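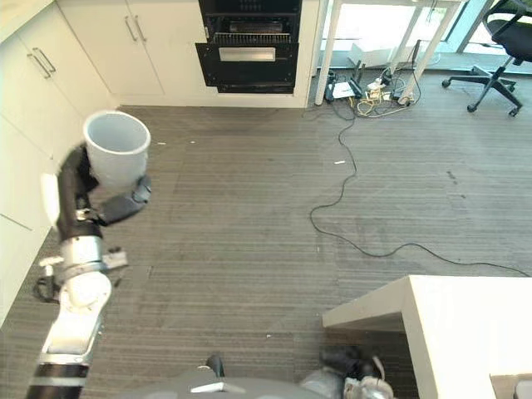 Abfalltrennung in der Teeküche: geänderte Regelung ab April

Mit dem Wechsel des Entsorgers zu Urkevier entfällt die bisherige Mischfraktion. Bioabfall, Papier und Restabfall werden künftig getrennt abgeholt. Die Abholung erfolgt samstags ab 6 Uhr; die Behälter sind am Vorabend in den Müllraum im Untergeschoss zu bringen.

Für Bioabfall sind ausschließlich Papierbeutel zulässig. Beutel aus sogenanntem kompostierbarem Kunststoff verrotten in der Anlage nicht schnell genug und werden dort als Störstoff aussortiert. Fehlbefüllte Behälter bleiben stehen und werden als Restabfall nachberechnet – im letzten Jahr entstanden dem Haus Jillum dadurch Mehrkosten von rund 300 Euro.
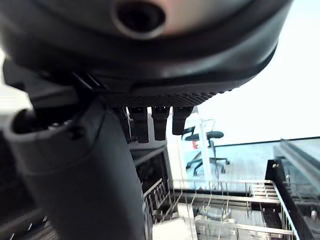
Die Nachberechnung geht anteilig zulasten der Etage, von der der Behälter stammt. Eine Zuordnung ist über den Etagenaufkleber möglich, der bei Bedarf bei Jouko Karppinen (Durchwahl 675) erhältlich ist. Kaffeesatz mit Filter gehört in den Bioabfall, beschichtete Becher gehören in den Restabfall. Batterien und Leuchtmittel nimmt weiterhin Aarne Ahonen in Raum 1001 entgegen. Glas ist von der Umstellung nicht betroffen, der Vertrag mit Dimov läuft unverändert weiter.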